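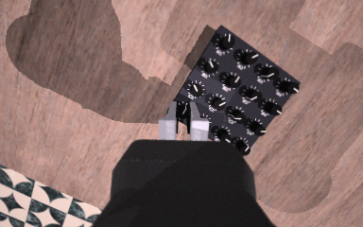
Our scoreboard clock at the Histton ground freezes at 90:00 and won't show stoppage time, and I've been through everything I can think of before coming to you, so please forgive the length of this one. It happens in the second half only. The first half runs past 45 just as it should, with the little plus sign and the added minutes next to it, and then at the end of the match the clock gets to 90:00 and sits there until the referee blows. The crowd thinks it's over, the parents start folding up their chairs, and the visiting coach comes over to ask me how long is left (I do my best with my wristwatch). I should say that I'm a soccer person much more than a computer person, and the Match Options page in Plellimance looks to me a lot like that dark square panel on the wood-grain tabletop, with its black knobs in rows, four by four, and me never quite sure which one I've turned. So it's entirely possible I did this myself! If I did, I'd be grateful to know how to undo it.

Ticket 188
Product: Plellimance Match Day, scoreboard add-on
Opened by: Garba Tijani, Histton
Handled by: Wenche Berge, Plellimance support
Opened: 06/08/2019
Status: Closed

What Garba has tried so far

I restarted the laptop, and I restarted the display box (the Nowicki one, mounted behind the board). I swapped the cable for the spare we keep in the equipment shed, and it made no difference at all. I ran a pretend match on my kitchen table with the clock sped up, and it froze at 90:00 there too, with no scoreboard attached to anything, so I'm fairly sure the board itself is fine. Goals, cards and substitutions all keep working after the freeze. We scored in stoppage time against Floltwood and the score changed to 2-2 right away, and the goal went into the match report as a 90th minute goal with no plus after it. Our scorer was a bit disappointed about that, he'd been telling everybody it was the 94th.

Reply from Wenche Berge

Hi Garba, thank you so much for such a thorough write-up, and please don't apologize for the length. The kitchen table test in particular saved us both a good deal of back and forth. I'm sorry about the folding chairs.

You're right that the Nowicki box is off the hook. It only shows what Plellimance sends it, so if the clock stops on your laptop screen then the board will stop too. What I'd like to look at first is the competition template your matches are built from. Every match you create copies its period lengths and its stoppage rules from a template, and each half has its own stoppage setting. Could you open Competitions, choose your league, and tell me what it says beside "Second period, after full time"? There are a few possible values and the one we want is "Count up." While you're in there, would you also let me know whether you made the template yourself or brought it over from last season?
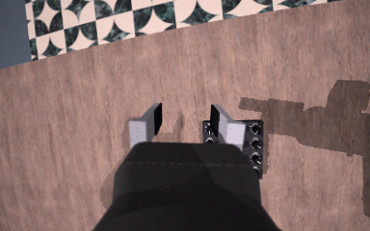 I ask about last season for a reason. Before the update in February the template had a single stoppage setting that covered the whole match, and templates carried over from the older version had to have that one value split into two. Most of them came through nicely, but we've had a handful where the second half ended up on "Hold," and what you describe sounds very much like that to me.

Reply from Garba Tijani

Hello Wenche, and thank you, that was quick. It says "Hold." I feel a little silly, although I promise I never touched it. And yes, the template came over from last season. I'd kept it so I wouldn't have to type in the bench rules and the 18-player match squad again, and the kickoff announcements, which took me most of an evening the first time.

I changed it to "Count up" and pressed Save. Then I opened our next match, the return game at Floltwood, and the clock still froze when I ran through it. Did I miss a step? I also tried logging out and back in, and had a cup of coffee in between in case it needed time to think.

Reply from Wenche Berge

You didn't miss anything I'd told you, so this one is on me. A match copies the template at the moment it's created, and changes to the template afterward don't reach matches that are already on the calendar. You have two ways to go. The slow one is to open each match and change the setting by hand. The faster one is to go to Competitions, tick the matches you want, and choose "Reapply template" from the menu at the top right. Please leave "Keep squads and officials" checked when it asks, or you'll be typing in your players again, and I wouldn't wish another evening of that on you.

Matches that have already been played can be left alone. If you'd like the Floltwood goal put right, open the match report, click the goal, and type 90+4 in the minute box. It will carry through to the player's season page by the next morning.

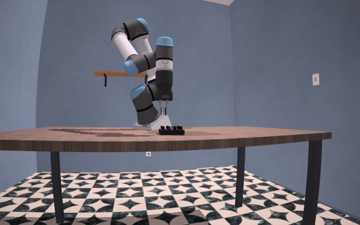 Outcome

Garba reapplied the template to the remaining matches with squads kept, then ran the Floltwood match through at high speed. The clock passed 90:00 and went on counting with the plus sign showing. He ran it again at the ground with the Nowicki box connected and got the same result on the board. The goal in the earlier report now reads 90+4, and he tells me the scorer has already asked for a printout.

Notes for the team

Cause: second period stoppage value set to "Hold" when the old template was converted.
Fix: change the value to "Count up," save, reapply the template to future matches.
Still open on our side: the help page for templates doesn't mention that existing matches keep their old settings. I've asked for a line to be added near the Save button as well. W.B.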